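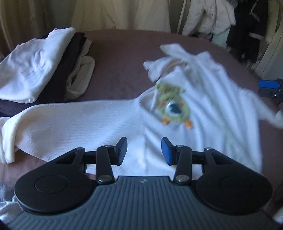
November, workshop book, 4:40 pm

Ghost walk lantern rig, third go. Rodrigo Ortuño in from two, me from noon.

Dimmer board first. Channel 3 still drops out when the fog unit kicks in. Swapped the supply lead for the Vunden one and ran the full storm cue four times. No dropout on three of them, one flicker on the last. Not calling it fixed. Rodrigo thinks it's the shared ground and wants the fogger on its own circuit. That means a longer cable run at Quaye, down the cellar steps, and it will have to be taped and covered before the public goes over it.

Thunder sheet: rehung on two lines in place of the one. Much less swing, and the low end is still there. Drilled the new holes 60 mm in from each corner. Edges need filing before anyone handles it without gloves.

Sound: the organ track was clipping on the small speakers. Brought it down and cut some bass. Cue 7 (footsteps overhead) now starts too early for whoever is reading the letter. Moved it back but haven't tried it with an actor. Current script draft is 1,602 words for the first half and 881 for the second, so the second half will run short unless the cellar stop takes longer than we think. Need a proper read-through with walking time in it.

Coffin lid: hinge squeals. We oiled it, then decided we liked the squeal. It has mostly gone now. Might take the oil back off with a rag and see.

Cletik batteries for the hand lanterns – two packs won't hold past 60 minutes, marked with red tape and put on the bottom shelf. Don't take those out. The other packs went the whole afternoon.

Zevlow flame bulbs arrived. Too orange next to the old ones. Tried a bit of straw gel inside the glass, closer but dimmer. Rodrigo prefers them plain. Left one of each in the test lantern so the others can look.

To do:
Price the cable and the covers
File the thunder sheet
Cue 7 with a reader
Ask Quaye about the cellar door key and who locks up after the late walk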